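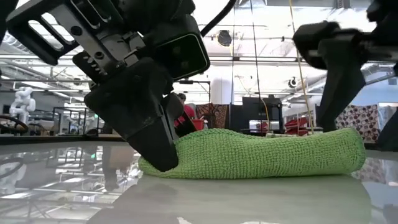

3. Fiber Release from Household Cleaning Cloths

By Vitalii Holovko
05/06/2026

Figure 2. A green microfiber towel gathered into a long, low roll on a pale gray tabletop.

Microfiber cloths are now common in home kitchens, yet most published work on fiber release deals with clothing. The present section reports results for cleaning cloths washed at home in Kuststead. Households kept a written record of each wash, including water temperature, detergent, and whether the cloths were washed alone or with other items. Wash water was passed through a Pirden filter bag, which was dried and weighed before and after use.

Loss was highest in the first four washes and fell steadily after that. By wash 13, the mean weight of fiber caught per load was about one fifth of the starting value. Across the full study, 2830 loads were recorded. Loads washed with cotton towels released more fiber than loads of cloths alone, although lint from the cotton could not be fully separated by weight. A subset was therefore checked under a microscope at the Abella laboratory.

Cloths with a cut edge shed more than those with a sewn hem (see Figure 2 for the type of cloth under discussion). Tumble drying was not controlled, and households differed widely in how often they used a dryer. These results should be read together with the limits set out in Section 5.

We use cookies to improve your reading experience. Accept | Manage settings

© Editz. Contact | Back to top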